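Search threads Members Log in

Gaverent Boards > Home & Shed > Cleaning up

Ink and marker on a white tabletop, what shifts it?

fairweather_jo
Bought a second-hand white table for the sewing room, bit of a shine to it. Has ink on it from the last owner. Dish soap did nothing. Don't want to wreck the finish. Ideas?

Itlow80
Metho on a rag. Done in 5 minutes.

ngoc_t
Careful with metho if you dont know what the top is. Took the colour and the gloss off one of mine, dull patch the size of a saucer. Try underneath first. Bicarb paste is slower but I'd start there.

Itlow80
Bicarb is an abrasive mate. THAT'S what dulls it.

ngoc_t
Not if you let it sit and don't scrub. 10 minutes, wipe, rinse. Have done it for years.

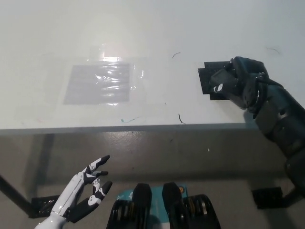
Last edited by ngoc_t, 13 June 2024

Short teal-green streak near the front edge, under the grey pad, is the sort of mark I mean. Plus the odd hair or fibre, they show up on white no matter what you do. Gave up on looking spotless last October.

brurkemstead_shed
Eraser sponge, the cheap ones. Light pressure. Four passes on my daughter's desk and the texta was gone.

Itlow80
Those are abrasive too, worse than bicarb. Just use the metho!

fairweather_jo
Ok so everyone disagrees, great. Tried bicarb on one corner, ink is lighter but still there. Will test metho on the underside tomorow.

ngoc_t
Open a window. And rinse the bicarb off properly before you put anything else on it.

brurkemstead_shed
Also put a sheet of clear plastic down when you cut patterns. Saves all this.

- Jocelyn Dalisay, moderator: moved from Furniture. Keep it civil pls.

10 replies 4 shares

Contact us | © Gaverent Boards | Back to top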